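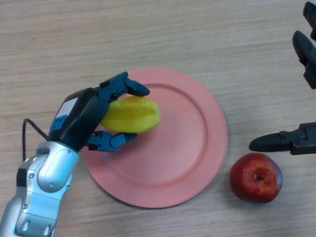

**Virum publishes handling guideline for robotic hands on shared tabletops**

*For release in April*

Virum has published the first edition of its Tabletop Handling Guideline, a document for laboratories and equipment makers that operate robotic hands and grippers over a common work surface. The guideline sets out how a pick-and-place task is to be defined, run, stopped and recorded, so that results from one site can be compared with results from another. It was drafted with Prirkby, which builds control software for multi-finger hands, and with the test laboratory Bosman.

The text has 23 clauses in 6 sections. It applies to stations where two end effectors can reach the same object or the same part of the table, whether or not both are moving. Stations with a single arm may use sections 1 through 4 and leave out the rest.

"Most of the disagreements we saw between sites were about words," said Nele De Smet, who edited the guideline for Virum. "One team logged a grasp when the fingers closed. Another logged it when the object left the table. Both called it a grasp, and the success rates were then put side by side in the same chart. Clause 4 fixes the term, and a site that wants to use another meaning has to say so in the report."

**Grasp, lift and release**

Under clause 4, a grasp begins when at least two opposing surfaces of the hand are in contact with the object. A lift begins when the object no longer bears on the table or on any dish, tray or fixture. A release is complete when the hand has withdrawn by three fingertip widths and the object has stayed where it was put. The three events are logged separately with their own time stamps. A trial in which one of them can't be established is marked "undetermined" and stays in the total.

Placement targets are covered in clause 7. Where the target is a plate or other shallow dish, the report must state whether the rim counts as part of the target. An object at rest with any part of it touching the table is scored as outside. 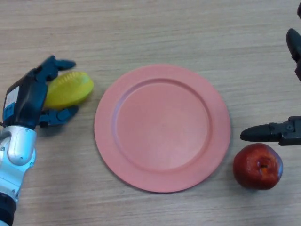
Clauses 11 through 15 deal with the shared zone, defined as the part of the work surface that both end effectors can reach. The main requirements are:

- Only one end effector may be in commanded motion within 3 inches of a held object, unless the task is a handover.
- An end effector that is waiting may hover over the table, but it must hold position and its state must be shown to the operator.
- Hands of different types may be paired. The slower stopping time of the two is used for both.
- Cables on the outside of a hand or wrist must be included in the collision model at their full loop size.
- A stop command from either side stops both arms. Grip force is kept until the operator releases it.

The last point drew the most comments during review. Several reviewers asked for the hand to open on a stop, as is common with simple two-finger grippers. The drafting group kept the hold requirement for objects below the weight limit in Table 2 and added a note on manual release. Sites handling anything heavier must carry out their own assessment and attach it to the station file.

**Test objects**

Annex A describes the object set. It uses everyday shapes, including round and ridged fruit, because these give a hand curved and uneven contact surfaces without requiring special parts. Real and artificial items are both allowed but may not be mixed within one series. The report must give the mass and largest dimension of each item, and the item must be replaced if its surface is cut or dented.

The table finish and the lighting must also be recorded. The annex doesn't require a particular finish.

**Trial use**

Bosman ran the draft procedure at its own stations before publication and logged 669 trials. The log led to two changes. The time limit for an undetermined release was made longer, and the start pose for the second end effector now has to be written down before each series. In the draft it was recorded only once, at setup.

"The extra line in the log takes a few seconds," said Anca Dobre, test lead at Bosman. "Without it we couldn't tell afterward if a blocked path came from the planner or from where the other gripper had been parked. We had to throw out part of one series for that reason."

**Availability**

The Tabletop Handling Guideline is voluntary and doesn't replace legal safety requirements or the instructions of the equipment maker. It can be requested from Virum at no charge, together with blank log sheets and a checklist for station setup. Hotarus will add the clause 4 event names to its logging tool in the next version; older logs can be converted if they contain separate contact and lift signals.

Comments on the first edition should give the clause number, the present wording and the proposed wording. General remarks without a clause number will be read but won't receive a written reply.

**About Virum**

Virum writes and maintains working documents on test methods for robotic handling equipment. Prirkby and Bosman took part in the drafting group and have no vote on later editions.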